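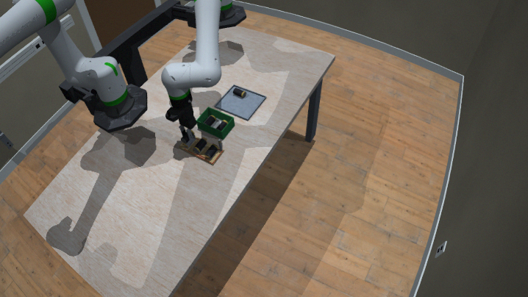
Slide 2. Can machines sort the stockroom yet?

Speaker: Ita Hegarty. Slot is 25 minutes including questions. Clicker is on the lectern; the laptop does not mirror, so read from these notes.

Go back to the opening slide once the title has been read out. Say plainly that it is a simulation. Two arms, one table, five cans. Two cans are in the green bin, one is on the grey tray and two are on the board. All five lie on their sides. Ask the room who has done this job by hand for a full shift. Wait for hands.

Slide 3. Why a can on its side is a fair test

A standing can may be gripped from any direction. A can lying down has one good direction, across the body, and the fingers have to be turned to match it. If the can is touched off centre it rolls. In a bin the walls take away some of the approaches, and a second can alongside takes away more. On a flat board the fingers have free access but nothing stops the roll.

Do not spend longer than two minutes on this. Anyone who has picked up a tin knows it already.

Slide 4. What we ran

The task was to move every can to a named container, with the start positions shuffled each time. Simulated runs: 831. Runs finished without a reset: 416. That is almost exactly half, and the slide should stay up long enough for people to work it out for themselves.

A run with one dropped can counts as failed, even when the other four were placed. Renata Sowa scored the runs and argued for a softer rule. I kept the strict one. A shop that finds one tin under the shelving has to send a person to get it.

Slide 5. Where the failures came from

Most common: a can pushed away by the first finger to touch it. Next: the gripper closing on two cans at once in the bin. Third: the two arms waiting for each other until the time limit. The third kind is dull to watch but it is the easiest to repair, and Finbarr Kinsella has a patch in testing.

If asked about lighting, say that we varied it and that I have no separate result to give.

Slide 6. From the simulator to the bench

Simulated cans all weigh what we say they weigh. Real ones arrive dented, with loose labels, and the contents shift. We repeated the task on the bench at Prulia with 400 attempts at single picks, so the figures on this slide must not be set beside those on slide 4. Say this twice - last time it was quoted wrongly within the hour.

Slide 7. What a buyer should ask

How many resets per shift, and who does them. What happens when the container is moved a hand's width. Whether the demonstration used the buyer's own goods. Climico asked all of these before the November trial and it saved both sides a good deal of time.

Slide 8. Answer to the title

For known goods in known containers, with a person within call: close. For a kitchen cupboard or a mixed shelf: no. I would not put a date on the second one, and if pressed I will decline.

Questions likely: cost per arm (refer to Ataahua Tawhiri), safety fencing, whether one arm would do. On the last, one arm can do this task. The second is there for larger items, and we have yet to show that it earns its place.

Spare slide 11 has the scoring sheet. Show only if asked.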